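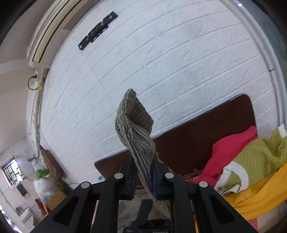

## Stustasix progress report no. 2

To: the Bittencourt Fund, small grants desk
From: Vanderleia Sampaio
19 May 2020

Hi all,

You asked for something shorter than last time and with fewer plots, so I've left the plots out entirely and put them in the shared folder. What follows is where the cloth work stands since the March report, what I think we've learned, and what's still bugging me (plenty).

### Quick reminder of the question

We want a robot arm to pick one garment out of a heap, and to know early on whether the grab is any good. Our bet in the proposal was that you can learn most of that from a person using a hand-held gripper with a camera on it, in ordinary rooms with ordinary laundry, and only bring in the arm at the end. I still believe the bet. I believe it a bit differently than I did in March, though, and that's what most of this report is about.

### Where the recordings are

We now have 757 labeled grasps, all made with Gustau, the hand-held gripper you paid for. They cover 10 kinds of fabric, from thin striped shirting up to heavy ribbed knits and bedspread material. I put 76 of the grasps aside as a test set before any training happened and I haven't peeked at them except to score a finished model. My students have asked to peek. They may not.

Each grasp gets a start mark when the jaws begin to close, an end mark when they open, and one of four labels in between: held, slipped, grabbed two things, grabbed nothing. I did the first batch of labels on my own and then we had a second person redo it without seeing mine. We agreed nearly everywhere on "held" and "grabbed nothing." We disagreed a lot on "slipped," which made me go back and write down what I meant by it. The rule now is that any fabric sliding through the tips counts as a slip, even if the garment stays up. All the early labels have been redone under that rule, and it ate most of a week I had planned for other things.

### What changed in the method

In March I told you we were training on the last image before the jaws close. The idea was simple: look at the heap, pick a spot, go. It did okay on stiff fabric and badly on anything soft, and I spent a while blaming the model size. Bigger model, same mistakes.

What helped was looking at the images *after* the close. Once the fabric is between the tips and lifted, the folds tell you a surprising amount. A thin cloth pulled up to a peak has creases that run down into the tips. A ribbed knit does something even handier – the ribs spread away from the pinch like pleats, so you get the direction of the pull almost for free. When the gripper has caught two layers from two different garments, the creases often don't line up, and the model picks that up faster than I do.

So the new setup has two parts. The first still proposes a spot. The second, which we've been calling Allow, looks at the short stretch right after the jaws close and says either "carry on lifting" or "let go and try again." Allow is small and quick to train. It doesn't know anything about garments as such (it couldn't tell you a sleeve from a hem), and I'd like to keep it that way as long as I can.

### What we see so far

On the test grasps, Allow catches most of the double grabs and nearly all of the empty ones. Slips are still the weak spot. It tends to say "carry on" a little too long with thin fabric, I think because thin fabric that's sliding slowly looks a lot like thin fabric that's just settling. The full table is in the folder with every miss listed, and I'd encourage you to look at the misses before the averages.

The other trouble is blur. People move fast with a hand-held tool, much faster than our arm will, and when a big soft garment swings close to the camera you lose the ribs and folds right where you want them.

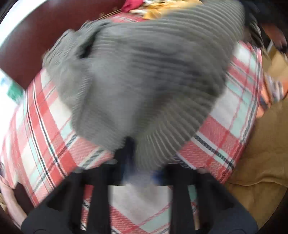 *Gray ribbed knit over the plaid cloth. The middle is smeared, but the ribs are still readable at the upper right and where they fan out from the pinch.*

My first instinct was to throw the blurry stretches away. I tried that, and Allow got worse on knits, so they're back in. My best guess is that even a smeared view keeps enough at the edges to be useful, and by cutting those stretches I was mostly cutting the heavy garments and teaching it that heavy garments don't exist. I haven't proven this. A proper test would be to blur clean stretches on purpose and see where things fall apart, and that's first on the list below.

Oh, and patterned backgrounds! I worried in the proposal that a plaid or striped surface under the pile would confuse everything. So far it hasn't been much of a problem for Allow, though the part that proposes a spot does like to go for a high-contrast corner of a pattern when it should be going for a fold. We're adding more plain surfaces to see if that's a matter of what it's been fed or something deeper.

### Things that didn't work

- Using jaw opening width to tell one layer from two. Thick knit and doubled shirting come out the same, and I should have seen that one coming.
- Asking the person recording to say "got it" out loud as a free label. They say it too early, every time, me included.
- Cropping tightly around the tips. It trains faster, but it loses the garment's hang, and the hang matters more than I'd assumed.

### Money

We're under on equipment and over on labeling time, for the reason I gave above. I'd like to move the unspent part of the equipment line across to cover it. The total doesn't change. If you need that as a separate form, send me the form and I'll fill it in.

### What's next

1. The blur test, with clean stretches blurred on purpose at several strengths.
2. More thin fabric, especially slow slips. I want these recorded deliberately, with a loose pinch.
3. Allow running on the arm, with a fixed starting spot, so we're only testing the let-go decision.
4. The full two-part setup on the arm, if step 3 behaves.

I'd planned to have step 3 done by now and I don't. The labeling redo pushed it back, and I'd make the same choice again, but you should know the arm results will land later than the proposal says. I'll write as soon as there's a first run worth showing you – even if what it shows is a shirt on the floor.

One question for you: would you be okay with us releasing the recordings before the paper is out? A couple of groups have asked, and I'd like to say yes, but the grant letter is vague on timing.

Thanks, as ever, for the patience.

Vanderleia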